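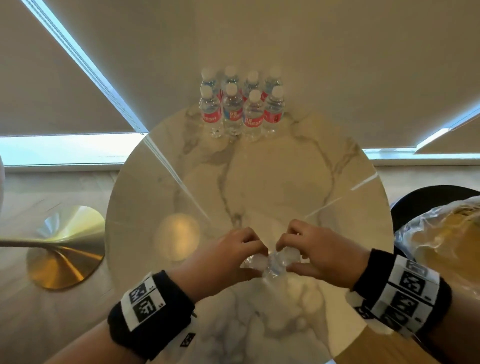 Water bottles on a marble table: do they leave rings, and should empties be crushed?

Posted in August by Ylva Rønning
Reading time: 3 minutes

We have a round white marble table by the windows, with soft grey veining through it. It came with the flat and the landlord says it was last sealed before we moved in, but he can't tell me when or with what. I keep small bottles of water on the far side of it for visitors and for grabbing on the way out the door. Eight of them fit nicely in two rows of four, standing straight on the stone with nothing underneath.

My first worry is rings. I've read that marble stains from almost anything, and the bottles that come from the fridge sweat a fair bit in summer. I haven't found a mark yet, but the light from the windows makes it hard to tell what is a mark and what is the veining.

Second, I squash the empties flat in my hands before they go in the recycling, because the tub under our sink is tiny. My flatmate says you aren't meant to crush them any more and that the cap should go back on. I have been taking the caps off. Which of us is right?

Last one. Do the bottles mind being near a window? They get the sun from mid-morning until lunch.

3 replies

Nafula Chege
Replied in August

Plain water won't stain marble in the way wine or lemon juice will. Acid is what eats into the polish, and clean water isn't acidic enough to worry about. What you can get is a dull chalky ring where hard water has dried over and over in the same spot, or a darker patch where water has soaked in. The dark patch normally fades by itself once the stone dries out, though it can take a day or two.

To find out whether the sealer is still doing anything, put a teaspoon of water on a part of the table you don't look at much and leave it for 15 minutes. Wipe it off. If the stone underneath has gone darker, it's taking water in and wants resealing. If it looks the same as the rest, leave it alone. I did ours with a stone sealer called Isent and it took one evening, most of it waiting. Any sealer meant for natural stone will do. Ask the landlord first, as it's his table.

For checking marks, wait until evening and hold a torch low down, nearly flat to the surface. Etching and rings show up as dull spots against the shine. Veining doesn't change the shine at all.

If you do find a hard water ring, don't go near it with vinegar. It will take the ring off and leave you a worse mark. Use a soft cloth and a cleaner made for stone, and if that doesn't shift it you need a marble polishing powder.

I'd put a tray under the cold ones. The ones at room temperature are fine as they are.

gronach_394
Replied in August

just use coasters

Okoth
Replied in August

On the crushing, it depends where you live, so look up your own council or depot before taking anyone's word for it, mine included.

Where I am there's a container deposit scheme, and the machine at the depot needs to read the barcode. It spits out anything squashed, and anything with the label torn off. I took a full bag down there the first time, all of them flattened, and brought the whole lot home again. Since then I leave them whole with the label on. If you can claim a refund on yours, stop squeezing them.

If they go in the kerbside bin it's a different story. Some councils want them loose and whole because a flat bottle can get sorted in with the paper. Others don't care. If yours lets you flatten them, do it from the sides and leave some shape in it.

Caps vary as well. Ours says on, because a cap by itself is too small and drops through the sorting equipment. A neighbouring council says off, collected separately. Your flatmate may be right for your street and wrong for the next one over. Whichever way it goes, tip out the last of the water first.

As for the window, I wouldn't leave them in direct sun for weeks. Water kept in warm plastic starts to taste of it. A few days is no drama if you're getting through them, but keep the spares in a cupboard and bring out a row at a time. Put the older ones at the front.

Ylva Rønning
Replied in August

Thank you all. Did the teaspoon test at the edge and it went darker, so I've written to the landlord. The council page says caps on and not flattened, so my flatmate wins that one. I've moved the spares to the hall cupboard.

Related
Removing a candle wax spot from unsealed stone
Can I use dish soap on marble every day?
What to do with loose bottle caps
Table wobbles on a tiled floor
How long does bottled water keep in a cupboard?
Small recycling tubs that fit under a sink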